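November 17, 2023
Equipment planning, gripper cell, next budget round

Carried over from October: the spend request has to be one page with a single total, so these are the working numbers and the reasons behind them. Tidy up before it goes in.

Finger pads. Current pads are scuffed and the faces are patchy. We have been replacing them when somebody complains, with no record of cycles. Hurkik quotes $53 a pair for the moulded type, minimum order four pairs. Sitley will cut flat pads from sheet for less but wants a drawing first, and the drawing we have is two revisions behind the finger. Plan on Hurkik for this round. Update the drawing anyway.

Wrist camera. Compression is the main complaint. Edges of dark parts against the pale bench go to blocks, and the segmentation then draws the finger outline in steps. Two options:

Option A, keep the camera, change the encoder settings and put it on its own port. No hardware cost. Half a day.
Option B, De Haan replacement module with uncompressed output, $557, plus a new bracket. Lead time 22 working days.

Do A first. B stays in the request as a contingent line so we don't have to go back and ask twice.

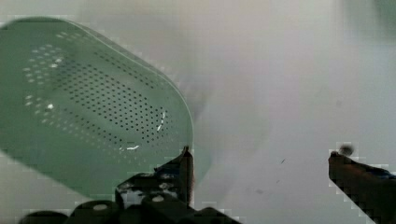

Lighting. Glossy plastic is where we lose the most grasps in the log, and glare is the usual note beside the entry. A diffuser panel over the bench is the cheap fix. Flidance sells one in our size for $382, mounting arms not included. We have extrusion left over from the old enclosure and can make arms from that. Cross-polarizing was raised again. It would cost us light at the wrist camera, which is already short of it, so not this year.

Perforated items are a separate problem. Holes read dark or bright depending on what is behind them, and the depth estimate is unreliable across the pattern in either case. A diffuser will not fix that. It needs more data on colanders, baskets, drainers and so on, which is labour and a small kitchenware allowance. Put the kitchenware under consumables. Colours other than green this time, please, and at least one item in metal.

Gripper stroke. Looked at whether we need the wide-stroke version. Most housewares get picked up at a rim or a wall, and the present opening is fine for that. Whole-body grasps on bowls are out of reach, but none of the planned tasks call for them. Leave off the request.

Spares. We hold no spare finger. If one cracks we are down until a replacement arrives. One left and one right should be on the shelf. Waiting on a price from Sitley, who made the last set. Enter as TBC and chase before submission.

Bench surface. Matte finish is good, keep it. Wipe down before each session and log any marks that won't come off, as the background subtraction picks up small specks as objects. No cost.

Summary of firm lines:
Pads, 4 pairs at $53: $212
Diffuser panel: $382
Subtotal: $594
Contingent, camera module: $557
Total with contingent: $1,151
All before tax and freight. Fingers and kitchenware still to be added.

To do: encoder change, revise pad drawing, measure extrusion for the arms, get the finger price in writing, ask De Haan if the old bracket pattern fits the new module. Start a cycle count with the next set of pads.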